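Search the archive
Enter keywords Go

24 September 2020
Posted by Kornél Mészáros

Dear all,

Thank you, Béla, for your long letter, and apologies for taking the better part of a week to get back to it. I wanted to try a few things first so I would have something useful to say! I'm keeping your part below so that the newer members can follow along.

Béla Takács wrote:

> I finally cleared the old worktable down to the bare top, and now
> I can't decide what to do with it. The brown finish has gone dull
> in the middle, where I do all my sorting, and every crumb and bit
> of thread shows up on it. My wife says oil, my brother says wax,
> and the man at Lammers wanted to sell me a can of Dresura and a
> pad for 38. Has anybody on the list kept a dark top looking decent
> while using it every day? I also can't settle where my tray and
> board should live. They always end up where my elbows want to be.

I have a brown top myself, a quiet cocoa sort of color with hardly any shine to it, and I've lived with it long enough to have made most of the mistakes. Before you spend anything, wipe it down with a barely damp cloth and look at it again from the other side of the table, or with the lamp moved. Mine goes lighter and grayer across the middle whenever the light falls on it a certain way, and for one whole winter I was convinced I had worn the finish through. I had even gone as far as buying sandpaper (still in the drawer, if anyone in Stitidlow wants it).
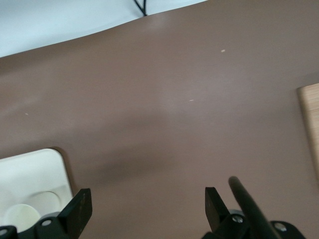 Stelleck Bench Letter, No. 34

As for the crumbs, I'm afraid a matte brown top will always tell on you. There are a few pale specks on mine there, and they stand out like stars. I used to chase them with my sleeve, and now I keep a soft paintbrush handy and give the whole surface a sweep toward the near edge before I start and again when I stop. It takes no time, and I find it rather calming with a cup of coffee going cold beside me.

For the tray and the board, I would send them to opposite sides and leave the broad part of the table alone. I like the white container with the round recesses down at the left and the pale wood over at the right, so the middle is free for whatever I'm working on. You're left-handed, if I remember our lunch correctly, so you may want to turn all that around. Try it for seven days before you decide, though, as the first two or three will feel wrong whichever way you do it.

On oil or wax I really can't take sides against either your wife or your brother. I'd try a patch on the underside and leave it alone until November. If you do go back for the Dresura, ask whether they still have the small can, because the large one will outlast both of us.

Do write and tell us how it comes out, and give my best to everyone at your end.

Warmly,
Kornél

Contact the list owner | Copyright Stelleck Bench Letter and contributors | Back to top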